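Unit 6: When the Cable Wins

This is my favorite unit, because the fault is so small and the damage so large! In the Bosico sorting job, two hand-held grippers were used to record demonstrations, 647 in all. Replayed on the Nirnano arm, 523 ran cleanly. The rest drifted sideways at the same moment, just as the wrist rolled inward.

Everyone blamed the tracking first (so did I). Then a student at the Grelberg lab plotted wrist angle against position error, and there it was — a jump every time the cable loop pulled tight and nudged the marker plate on its mount.
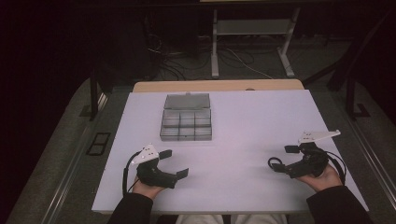
A nudge of a couple of millimeters sounds harmless. Now put it on an arm moving at 400 millimeters per second toward a compartment wall, and you have a cracked tray and a tripped force limit. The stop worked, luckily, but it worked late.

For June, please:
Read the Agyeman notes on strain relief.
Roll each wrist through its full range before recording, and watch the plate.
Recheck the calibration every 60 minutes, and log the result even when it's boring.

Bring your own plots — the ugly ones are the most fun to discuss.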